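Pallden 資材だより 23/3/30
仮設表示用テープの選定・保管・撤去について

床、壁、作業台などに一時的な区画線や基準線を引くテープについて、問い合わせが続いている。内容の多くは、剥がした後に糊が残った、数週間で端が浮いた、塗膜が一緒に取れた、の三点に集約される。いずれもテープの銘柄より、被着体の状態、貼付期間、撤去時の作業条件に左右される部分が大きい。本号では、Besov 棟の標準品として登録している Mirani 系の紙基材テープを中心に、取り扱い上の要点を整理する。

1. 基材と粘着剤の区分

仮設表示に使われるテープは、基材によって紙系、ポリエチレンクロス系、塩化ビニル系に大別される。

紙系は和紙またはクレープ紙に粘着剤を塗布したもので、手で切れ、曲線にも追従しやすい。反面、引裂きに弱く、貼付途中で張力が偏ると幅方向に裂け目が入る。継ぎ足した箇所では、上下の線がわずかにずれることも多い。区画の目安として使う分には支障ないが、寸法の基準に使う場合は、継ぎ目のある線を測定の起点にしないこと。

ポリエチレンクロス系は、いわゆる養生用テープである。強度があり、床面のシート固定に向く。格子状の繊維に沿って直線に切れるものの、厚みがあるため、細線を交差させると交点に段差が生じる。

塩化ビニル系は耐摩耗性に優れ、通路の区画線に広く用いられている。長期貼付が前提であり、短期の仮設表示には過剰である。可塑剤が粘着剤側に移行すると糊が軟化し、撤去時の残留量が増える。塗装面および樹脂面への使用は、事前に目立たない箇所で試験を行うこと。

粘着剤はゴム系とアクリル系に分かれる。ゴム系は初期粘着力が高く、貼ってすぐに効く。紫外線と熱には弱く、窓際では早期に劣化する。アクリル系は初期粘着力こそ控えめだが、時間の経過とともに被着体になじみ、耐候性も高い。数日で撤去する線にはどちらを用いてもよい。週をまたぐ場合はアクリル系とする。

2. 貼付前の処理

被着体の表面に油分、粉じん、ワックスが残っていると、粘着剤は表面ではなく異物に付着する。端部の浮きの大半はこれで説明がつく。処理の手順は次のとおり。

乾いた不織布で粉じんを除去する。
中性洗剤を薄めた液を含ませた布で拭く。
水拭きで洗剤分を取り、乾燥させる。
油分が残る場合のみ、アルコールで拭く。

アルコールは、アクリル樹脂板、ラッカー塗装面、ワックス仕上げの床には使用しない。白化または艶むらの原因になる。化粧板については表面材の種類によって耐性が異なるため、製造元の資料を確認のこと。

ビニル壁紙では凹凸の谷部に粘着剤が届かず、実効の接着面積が小さくなる。強く押さえれば初期の保持力は上がるが、撤去時に表層を傷める危険も増す。壁紙に対しては弱粘着の品番を選び、指の腹で押さえる程度に留める。

3. クラフト紙を下敷きにする方法

作業台に直接テープを貼らず、先にクラフト紙を敷き、その上に線を引く方法がある。台の表面が保護され、撤去は紙ごと外せば済む。区画の配置を頻繁に変える現場では、紙を巻いて保管し、別の日に同じ配置を再現することもできる。

留意点は二つある。

一つは紙の伸縮である。クラフト紙は吸湿によって伸び、乾燥によって縮む。伸縮率は繊維の流れ方向と直交方向とで異なり、一般に直交方向のほうが大きい。相対湿度が60%を超える室内では波打ちが目立ちはじめるため、線を引く前に紙を室内で広げ、一晩置いてから使用する。8月のように外気の湿度が高い時期は、空調の停止時間帯も含めて考える必要がある。前日の夕方に平らであった紙が、翌朝には端部で反っている例が報告されている。

もう一つは、紙と粘着剤の相性である。クラフト紙は表面の繊維が立っており、粘着剤が繊維を抱き込む。貼り直しを行うと毛羽が糊面に付着し、二度目の粘着力は大きく落ちる。位置を誤った場合は、剥がして再使用せず、新しいテープに替えること。

紙の固定は四隅と長辺の中間点で行う。全周を留めると伸びの逃げ場がなくなり、中央部が浮く。複数の紙を継ぐ場合は重ね幅を確保し、継ぎ目の線と区画線が一致しないように割り付ける。

4. 格子の割り付け

格子を引くときは、台の一辺を基準辺とし、そこから直角を出す。隣の線からの距離を順に測っていくと誤差が累積する。基準辺からの通し寸法で全点を先に打ち、その後にテープを貼る順序が確実である。

テープの幅の扱いも事前に決めておく。線の中心を寸法線とするか、片側の縁を寸法線とするかで、升目の有効寸法はテープ一本分変わる。当社の配布図面では、幅16 mm のテープを用い、左縁および下縁を寸法線とする表記に統一している。これ以外の幅を使う場合は、図面の余白に幅と基準側を記入のこと。

貼付時にはテープを引き伸ばさない。紙基材でもわずかに伸びるため、引っ張って貼った線は後から縮み、両端が浮くか、途中が弧を描く。ロールを低い位置に保ち、短い区間ごとに押さえながら進める。長い直線では、先に糸を張って目安にするとよい。

色の選択について。青系は木目、紙、白色系の壁のいずれに対しても識別しやすく、標準色としている。蛍光色は視認性が高い半面、退色が早い。照度が400ルクスに満たない場所では、濃青と黒の区別がつきにくくなる。両者に異なる意味を持たせる表示は避けること。

5. 切断具の管理

テープの切断に使うはさみは、刃面に粘着剤が堆積すると切断時に基材を引き込み、切り口が乱れる。フッ素系の被膜を施した刃は付着が少ないが、被膜は研磨によって失われる。清掃には研磨材入りの洗剤や金属たわしを使わず、Rusto の糊除去液を布に少量取り、刃元から刃先へ向けて拭き取る。支点部には液を流し込まない。潤滑剤が洗い流され、開閉が重くなる。

支点のねじは、刃を開いて水平に持ったとき、自重で閉じきらない程度に調整する。緩いと薄い紙基材が刃の間に挟まり、締めすぎると刃元の摩耗が早まる。左右の刃に隙間が出たものは調整で戻らないことが多いため、交換の対象とする。

6. 保管

ロールは箱に入れ、平置きとする。立てて保管すると自重で接地部がつぶれ、繰り出しが不均一になる。積み重ねる場合は、層の間に剥離紙を挟む。側面に露出した粘着剤どうしが付着すると、剥がす際に基材の縁が欠け、以後その箇所から裂けやすくなる。

保管場所は、直射日光が当たらず、温度変化の小さい戸棚が望ましい。暖房機の吹出口に近い棚、外壁に接した棚は避ける。Besov 棟では101号室の戸棚を共用の保管場所に指定している。入庫した順に手前へ送り、奥から補充すること。箱の側面には入庫月を記入する。記入のない箱は使用期限の判断ができないため、試験用に回す。

低温の場所から持ち出したロールは、室温になじませてから使う。冷えた粘着剤は硬く、貼付直後の保持力が不足する。結露が生じたものは乾燥するまで開封しない。

7. 撤去

撤去は、貼付面に対して鋭角に折り返し、一定の速度でゆっくり引く。垂直に引き上げると、塗膜や紙の表層に引張力が集中する。速く引くと基材が切れ、短い断片が残る。切れた端部は爪で起こさず、樹脂製のへらを浅い角度で差し込む。

硬化して剥がれにくい場合は、ドライヤーの弱温風を少し離して当て、粘着剤を軟らかくしてから引く。一か所に当て続けると化粧材の接着層まで軟化するおそれがある。木質の板で端面に薄い縁材を貼ったものは、特に注意を要する。

残った糊は、まず未使用のテープの粘着面を押し当てて取る。それでも残る分についてのみ、除去液を使用する。液を被着体に直接吹き付けず、布に含ませて当て、糊が膨潤してから拭き取る。作業後は中性洗剤で除去液の成分を落とし、水拭きで仕上げる。換気を行い、火気の近くでは作業しないこと。

8. 標準品の変更

Mirani の弱粘着品は、次回の発注分から芯の内径が変更される。現行のテープカッターには付属のスペーサーで対応できる。スペーサーは初回納品の箱に同梱する。基材と粘着剤の仕様に変更はなく、貼付条件の見直しは不要である。旧品の在庫は使い切りとし、同じ図面の中で新旧を混在させてもよい。 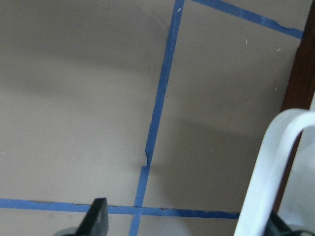
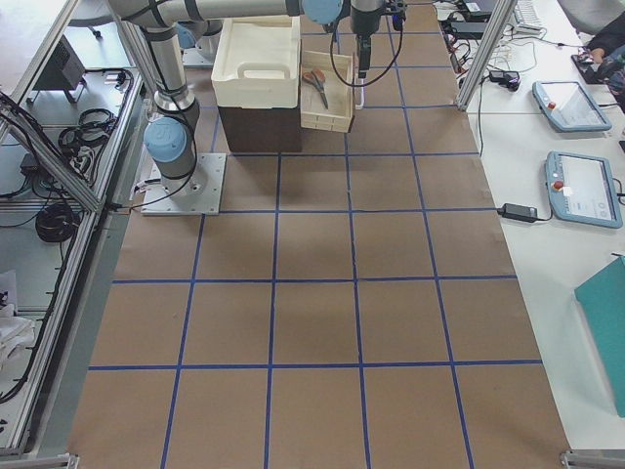
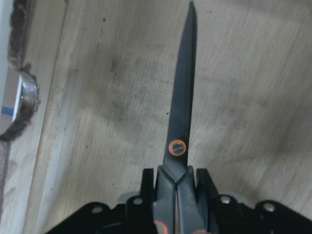
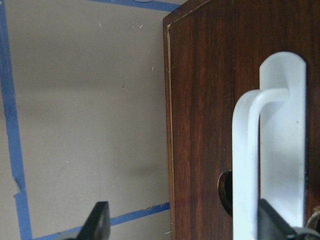
2枚目:クラフト紙の上に青いテープで設けた格子。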